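How to Fold a Chunky Jumper So It Stays Folded

Posted by Teresa Antunes, 1/26/26

I love January for one reason: jumpers! Every shelf in the house is full of them, and after years of wrestling with toppling piles I've settled on a fold that works on nearly everything I own, from thin school jumpers to the really thick ones with a picture on the front.

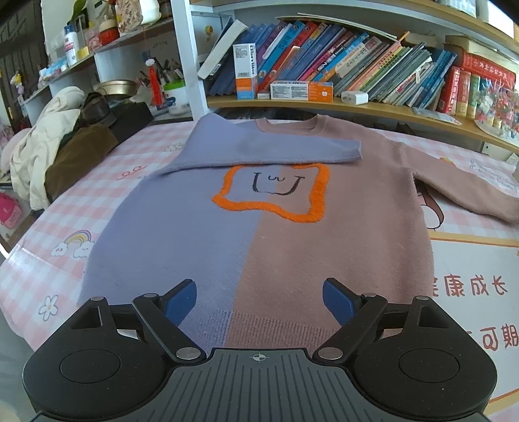 What you need

A flat surface a bit bigger than the jumper with its sleeves out. A table with a cloth on it is lovely, as knitwear slides about on bare wood. I use a gingham one covered in rainbows and daisies, and it makes me cheerful every time.

Step 1: Lay it out

Put the jumper face up with the collar at the far side and the hem nearest you. Give the shoulders a gentle tug outwards, then smooth the body down with the flat of your hand. Don't pull on the ribbing at the bottom. It will stretch, and then it goes wavy and never quite comes back.

Step 2: First sleeve in

Take one sleeve and bring it straight across the chest, so the cuff lies flat on the opposite side a little below the collar. On a jumper in two colours, like my lavender and pink one, it's very easy to see whether you've got this right — the cuff should be sitting well over on the other colour. Leave the second sleeve out for now and smooth the first one down.

Step 3: Second sleeve in

Same again from the other side. The sleeves will cross, and on a thick knit that makes a bit of a lump. If it bothers you, angle the second sleeve down towards the hem so it lies beside the first.

Step 4: Bring in the sides

Fold each side of the body towards the middle, by the same amount, until you have a long rectangle as wide as your shelf allows. Mine end up just wider than a dinner plate.

Step 5: Fold up from the hem

Thin jumpers go in 3, thick ones in half. Start at the hem and fold towards the collar, pressing the air out as you go. Turn the whole thing over and there's your neat parcel!

Fluffy motifs

Anything raised or furry (my bread slice with a face is the fluffiest thing in the house) wants to be kept out of the tight creases. Try to have the motif lying flat in the middle of a section, and put that jumper at the top of the pile. If it does get squashed, a soft clothes brush and a little patience will usually lift it again.

How high to stack

Tibor Sipos wrote in after my last post to ask why his piles lean. Try turning every other jumper round, so the thick folded edges aren't all on the same side. It made a huge difference to mine, and I can now get the blue one out from the bottom without bringing down the lot.

Next time I'm doing cardigans, buttons and all.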